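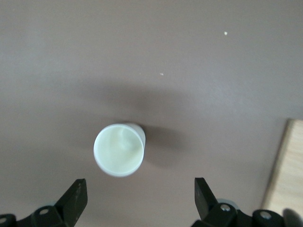

Notebook 3, p. 11

Thursday, late afternoon

White cup on the gray-mauve table, and I am so pleased with this table! Lesego and I argued for ages about the top color (she wanted plain white, I wanted anything else) and the muted one wins easily. The rim of the cup stands out as a clean bright ring, even looking straight down on it, and the pale color inside still shows up as slightly yellow-green against the white. On a white top we'd have lost the edge completely.

Shadow is very soft and goes off to the upper right, darkest right beside the cup and then spreading into a big smudge above it. I love it, but Ghazala may want something tighter for the Clusach set. Try the lamp lower tomorrow, and once more with the blind down.

Two white specks on the tabletop, one well up to the right, a smaller one nearer the cup. Wipe down before the next round – the matte finish makes every crumb look huge. Dry cloth first, then the damp one. NOT the blue spray, it left streaks on the Arroyo sample board and Chalerm had to sand it back.

Cup notes: straight sides, thin rim, stands nicely upright. Exactly the plain shape we were hoping for. Shazia has asked Skela whether they do the same one a size up, and if they do I'd like a pair for the tall shelf.

Still to do:
- same cup, nothing in it, same spot
- tape marks for the base so we stop guessing
- ask Sizwe for the rest of the mauve paint (he thinks there's more than 100 ml left in the can, which would cover the side table too!)

Left the lamp where it is. Please don't move it before I've measured the height.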